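Notebook, intake-records workshop, Quintero office
January, entry opened 8:40 a.m.

Continued matching the asylum appointment lists against the shelter registers from Pranstead and Plodero. Combined file is 1,306 rows after removing blank lines. Raed Akl ran the first pass on surname plus date of birth. 237 rows came back with no match on either side.

Checked 100 of the unmatched rows by hand. Main cause is surname order: the Pranstead register keeps both family names, the appointment list keeps the first one only. Second cause is day and month swapped in birth dates. Neither is a true mismatch. A smaller group has a country of last residence entered in the nationality column, mostly people who lived in a third country before traveling north. Do not correct these in the master. Flag with N2 and leave the original value.
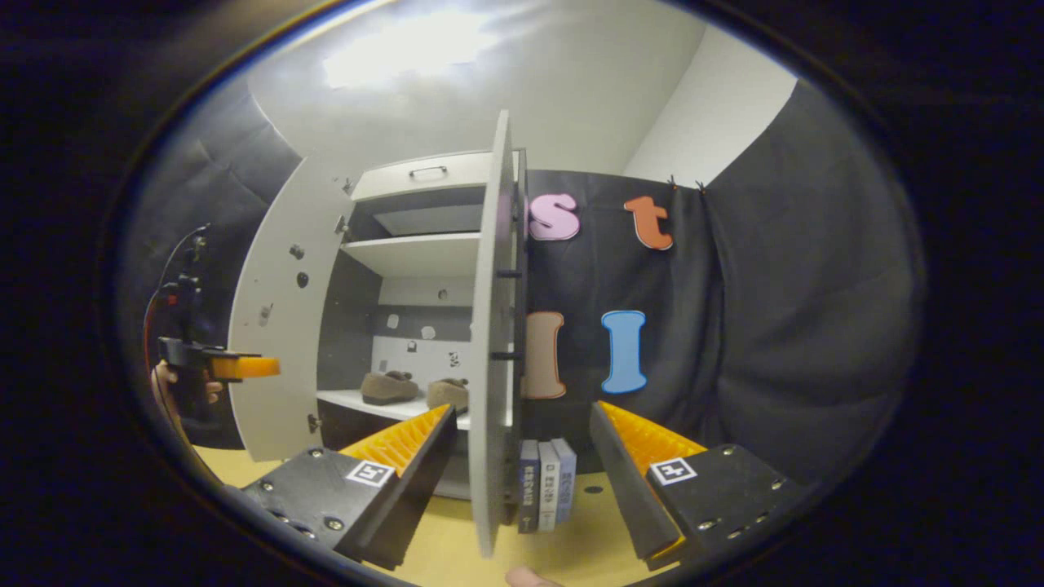
White cabinet, both doors open.

Second pass, 1:15 p.m. Changed the match rule to first family name, birth year, and port of entry. Unmatched rows fell, but the rule also joined two brothers under one record. Added given name back in. Rerun pending.

Carla Jaber asks whether removal dates should go in the same table as the appointment dates. My view is no. One person can have several removals, and the table allows one row per person. Separate table, linked by case key.

Omoso export still stops at 400 rows per file. Split by port of entry until that is fixed.

To do: rerun with given name, finish the N2 flags, ask Plodero for the missing register pages. Raed has the key list.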